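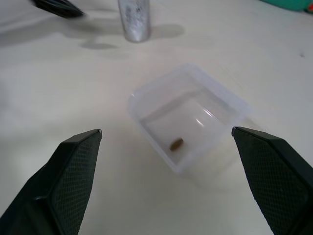
Slide 1. White tabletop, dark textured grips.

OK so start with grip. Why people drop things in the kitchen, esp. older hands. Say hi to Krisztina if she's in the room.

- jar lids. Ask who has fought one this week, wait for hands
- Bimetti survey, 1048 homes, 38 percent gave up on a jar in the past month. Pause here
- smooth handle = squeeze harder = sore thumb. Texture helps, so does a fatter handle
- Lamduan's story abt the peeler (short version!!)
- pass the two Reltura handles round, get them back before the brake

Cost: textured sleeve adds 94 cents. Thats it.

Next slide, cleaning. Food stuck in grooves, old toothbrush, move on fast. Questions go to Fadi.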